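Zolau-users mailing list
Subject: Re: Planner rejects start state when both arms are near the table
From: Forough Yazdani
Date: 7 March 2020

Dinesh Fakir wrote:

> We moved from one arm to two last month and now the planner refuses
> about half of our requests. The message is always the same, "start
> state in collision", and the pair it names is the table and whatever
> is at the end of the arm. Nothing is touching when I look at it.
> I raised the padding on the table from 2 mm to 4 mm because I thought
> the model was too tight, and that made it worse. Is there a way to
> turn off the start check? We only need it for slow moves.

Dinesh,

Please don't turn off the start check. It can be done, but the same flag also skips the check between the two arms, and with two arms over one table you want that one.

Raising the padding makes the table thicker as far as the planner is concerned, so it will report more collisions. You want to go the other way, and only for the pairs that need it. In the scene file there is a section called contact_pairs. Each entry takes two link names and a margin. A negative margin lets the links overlap by that much before the planner complains. We use -2 mm between the table and the finger links, and leave everything else at the default.

Two more things to check before you edit anything.

First, the end links. If you copied the left arm description to make the right one, the right arm still has the gripper mesh on it. Our setup has a parallel gripper on the left and a multi-fingered hand on the right, and for a while the planner believed we had two grippers. Load the scene in the viewer with the collision layer on and look at each arm from the side. The Dremthorpe export script also fills in the space between the fingers with a single convex hull. For a gripper that is bad enough. For a hand it means you can never get the fingers around anything.

Second, the objects. Perception adds whatever it finds on the table to the scene as obstacles. If the gripper is already up against the thing you want to pick, the start state is in collision with it, and the fix is to mark that object as the target before you send the request:

scene.set_target("block")
plan = planner.request(arm="left", timeout_ms=600)

The call has to come before the request. If it comes after, the planner uses the old copy of the scene and you get the same error with no hint as to why. This is in the El-Sayed branch and in release 9, but not in anything older.

Plates are a separate problem. The segmenter likes to close them over, so a shallow plate becomes a solid disc and you can't place anything in it. Set keep_concave to true for that class. Shiny tabletops also give us missing depth where the lights reflect, and I have not found a setting that cures that. We fit a plane to the good points and ignore the rest.

Our test layout for the two-arm scene has a mug, a plate and a yellow block, with an orange-and-white striped pumpkin shape over by the hand. If your scene loads cleanly with something like it, the arm models are probably fine and the trouble is in the margins.

Forough

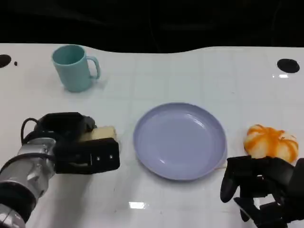

Dinesh Fakir: Thanks, it was the copied arm description. The right side still had the gripper mesh, and the hull from the export script reached below the tabletop. I have put the padding back to 2 mm and added the contact pairs as you describe. Most requests go through now. The ones that still fail are all on the right arm with the fingers spread, so I will split the hand into separate hulls on Monday and see what is left. Does set_target accept more than one object, or do I need a call for each arm? We run the Ultitz scheduler on top and it sends both requests together.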